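Sallon opens simulated bedroom for side-by-side gripper trials

Ollport, Dec 10, 2020 - Choosing a gripper for a household robot usually means buying two or three, bolting each one on in turn and losing a week to cables. Sallon, the robotics test workshop in Ollport, has today opened a simulated room where that first round of trying out can be done before anything is bought. It is called Pivotier, and it lets a team put different grippers, arm controllers and camera positions through the same jobs in the same furnished bedroom.

The work began in August with one modest question: how much does the view from the wrist change when the fingers do? Quite a lot, as we soon learned. A wide pair of fingers can hide the very thing the robot is meant to pick up, and a camera set a little too low sees mostly housing. Pivotier shows the wrist view and the head view from the same trial, so those problems come to light early.

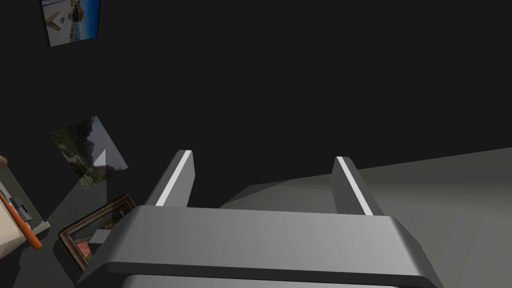
Picture credit: Sallon / Pivotier simulation. Free to use with this release.

The wrist view is the one our own team argued over most. With the fingers spread, the gap between them has to leave enough of the room visible for the controller to judge its approach, and the outer edges of the picture matter too, as they are often where the next object first appears. Users can move the camera, swap the fingers, and run the trial again from exactly the same starting pose. We are very pleased with how quickly this shows up small differences (a few degrees of tilt can be enough to change the result).

The opening release has 827 recorded trials, covering parallel grippers on a two-armed robot. Each trial keeps the joint positions, the controller settings and all camera views together, and a run can be replayed with a different controller without touching anything else. Every gripper gets up to 200 attempts at a job before its results are listed, which keeps a lucky afternoon from looking like a good design.
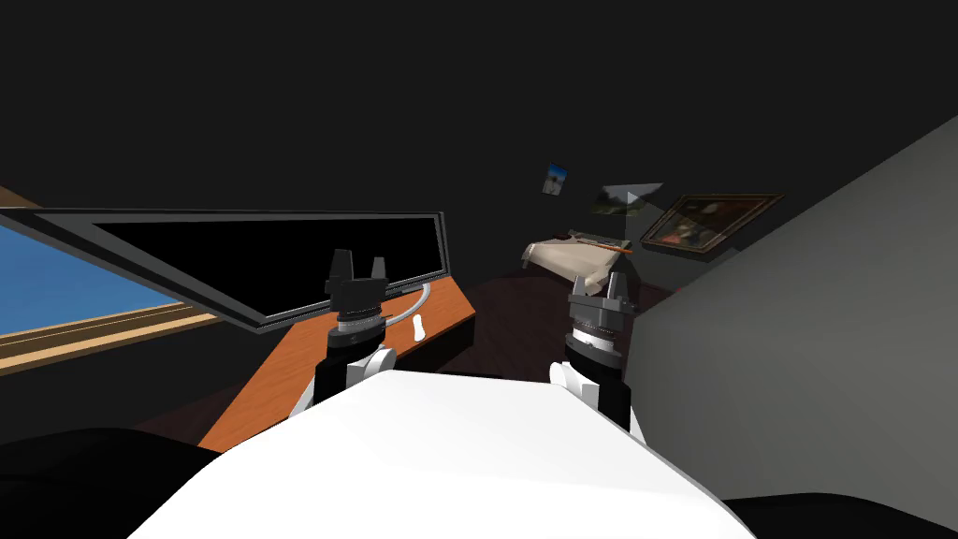 Among the early users is Kyriakidis, where the feeling is that the replay tool has been the most useful part so far, and that being able to change the controller while keeping the gripper fixed settled an argument that had been going on for months. Kyriakidis would also like to see softer fingertips added, and a better way of marking trials where the arm reached the object but came in at a poor angle.

Both requests are on our list. Fingertips are the harder of the two. Contact between a soft pad and a hard edge is slow to simulate well, and we would sooner leave it out than publish numbers we don't trust. Marking the approach angle is much simpler and is already being tested in Ollport.

Two-armed work has been the great pleasure of this project. One arm can go to the desk while the other waits open and clear of the furniture, and the controller has to keep track of both. Some controllers that did nicely with a single arm became hesitant as soon as the second was switched on - a result we hadn't planned to look for and now want to study properly.

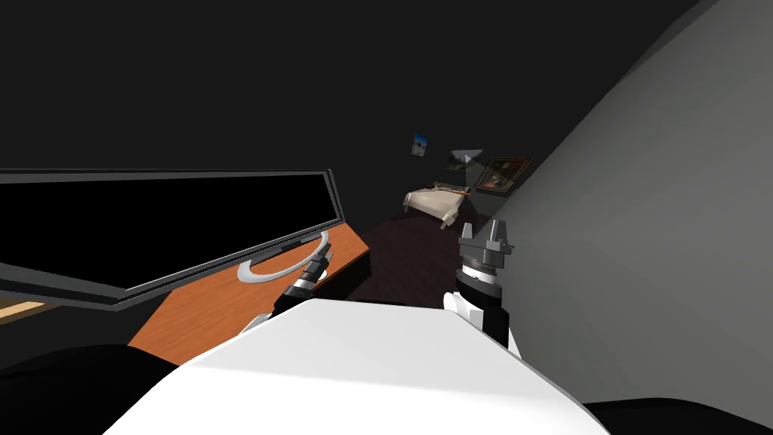

Reaching in close to a fixed object is another test where the controllers part company. The slower ones tend to creep up in tiny steps, while the quicker ones commit early and correct at the end. Neither habit is wrong in itself, and a lot depends on how much room the fingers need to open. For this reason Pivotier lists clearance and time next to each other and gives no overall score.

Results from simulation still need checking on real arms, of course. Sallon is setting aside bench time in Ollport for teams who want to repeat a trial on hardware, in sessions of 30 minutes, and will publish the differences alongside the simulated figures wherever the team agrees.

Pivotier is open to university groups, small firms and anyone building at home. The room, the recorded trials and the setup guide can be requested from the Sallon workshop, and teams with a gripper they would like to see added should send its drawings and finger dimensions with their request.

Ends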